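Hostard desktop arm kit - worth it for a beginner?
Forum > Kits and Small Arms > Reviews and Buying Advice

puvska_fan
Has anyone here put real hours on the Hostard kit? I keep going back to the product page. I've built two line followers and a very bad plotter, so I can hold a screwdriver, but I've never owned an arm. I mostly want to pick things up and put them somewhere else. Is it going to fight me?

rostville_efe
Oh, get it! I've had mine since March and I'm still grinning every time I switch it on. The build took me 5 evenings, and one of those was lost to putting the wrist on backwards (page 6 of the manual, look at the drawing twice). The screws come bagged by joint and there are spares in every bag. After that it was teaching it to move, and that's where the fun is.

gantrygoat
Going to be the grump. I had one for a month and sold it. The shoulder sagged when the arm was stretched out, the manual reads like it was written in a hurry, and the Puvska has a stiffer base for not much more money. Fine kit for waving at people. For picking things up I'd spend the extra.

rostville_efe
Did yours have the old shoulder bracket? They changed it, and the new one holds way better - I wouldn't call mine saggy at all. Agree on the manual though.

nwachukwu_m
Mine is on 3,000 cycles with the new bracket and there's a little play in the wrist, nothing in the shoulder. I did retighten everything at 468 because I heard a click. What are you picking with yours, Efe? Blocks?

rostville_efe
Blocks got boring fast. I've moved on to toys in a paper bag, and it's so much harder and so much better. A bag has walls, so the arm has to come in from above and the fingers have to get down to the floor of it without snagging the rim. My lineup is a plastic bottle, a plush bunny and a toy carrot.

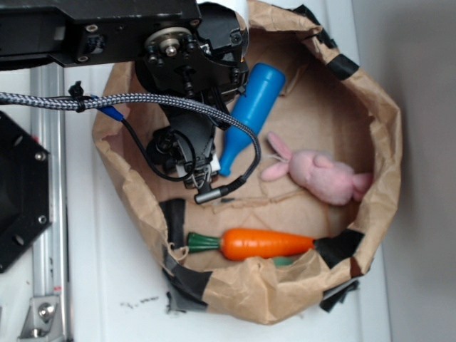
The bunny is the easy one, by the way. Squishy things forgive you - the fingers can land a bit wrong and still come up with a handful. Hard round stuff wants to roll, so I go slower and close in two steps. Black tape on the rim helps the bag keep its shape, and a new bag needs a fresh round of it.

gantrygoat
OK, a bag is a better test than I expected. Still say the Puvska would do it with less fuss.

rostville_efe
It might! I've never had one on my table. Bring one over and we'll race.

puvska_fan
Ordered the Hostard (yes, I know, my user name). They're quoting 11th September for delivery. Anything to buy before it gets here?

nwachukwu_m
Threadlocker and a decent hex driver. The one in the box is soft.

rostville_efe
And paper bags!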